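Ticket 838
Solstead Community Hall, event sign-up page
Opened 31 July 2026
Status: open

Problem: Residents signing up for the interfaith supper get no confirmation email. 13 reports so far, all from the MacRitchie side of town. 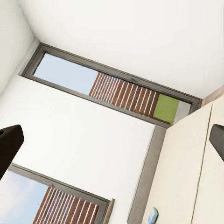

Checks done
Form saves names correctly. Resent 30 emails by hand through Duleo; eight bounced. Sender address still points to the old Custstead domain.
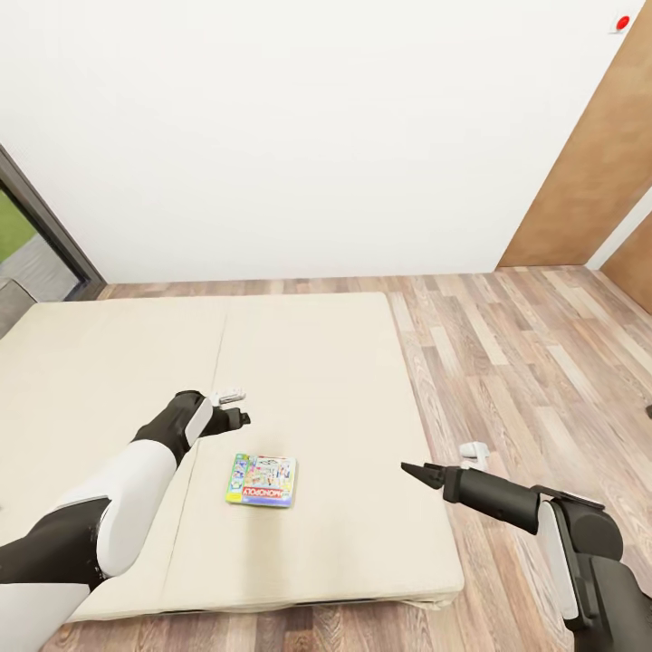

Changed the sender address and asked the town clerk's office to approve it. Sign-ups for the family games night go through the same form, so they need a retest too. Will retest both forms once the clerk replies.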